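Can a robot do my chores yet? Questions I get all the time

I write the home automation column for the Pistavbridge newsletter, and my inbox fills up with the same handful of questions every month. So I finally put my answers in one place. I'm a tinkerer and a nosy person, so take all this as one guy's opinion!

So, can I buy one that cleans the house?

Floors, yes. Robot vacuums are good and I'd never go back to pushing mine around. Anything that means picking stuff up and putting it somewhere else? Not one I'd spend my own money on. I keep looking, believe me.

What about making coffee? That seems easy.

It does seem easy, and I thought so too until I started listing what goes into it. You pick up a pod (small, slippery), lift a lid, drop the pod in the right way up, close the lid, set a cup on the tray and press a button on a touchscreen. Then somebody has to carry a full cup without sloshing it. Paper cups are the worst part for a gripper with two fingers – squeeze too little and it slides, squeeze too much and you've crushed it. My nephew figured all that out at six.

A real kitchen counter makes it harder, with the mugs, the small bowl and the bottles by the sink all sitting wherever people left them. A Franka Emika arm next to a Keurig has plenty to steer around.

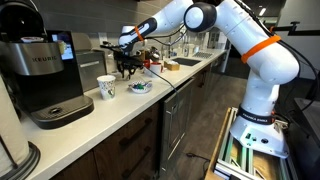

Would a robot do better if I tidied up first?

Oh, much better. Do-yoon Ko, who fixes conveyor lines over in Brerwood, told me most of her job is making sure parts show up in the same spot every time. Her line handles 4000 parts a shift and stops dead when one comes in sideways. Your kitchen is all sideways parts.

Do shops have it easier, then?

For some jobs. Loading a machine, stacking boxes, moving trays, sure. Sweeping up, untangling cords and sorting the bin of mixed screws are still done by people everywhere I've visited, including the big place in Florbridge.

Is it safe to stand next to one?

Depends on the arm and how it's set up. Some are made to work near people and stop when they bump something. I still keep my fingers (and my hot coffee) out of the way.

When will I have one at home?

A reader once bet me it won't happen before 2059. I'm more hopeful than that, but I wouldn't cancel the dishwasher repair just yet. If you've got a question I missed, send it in and I'll add it when I update the page in July.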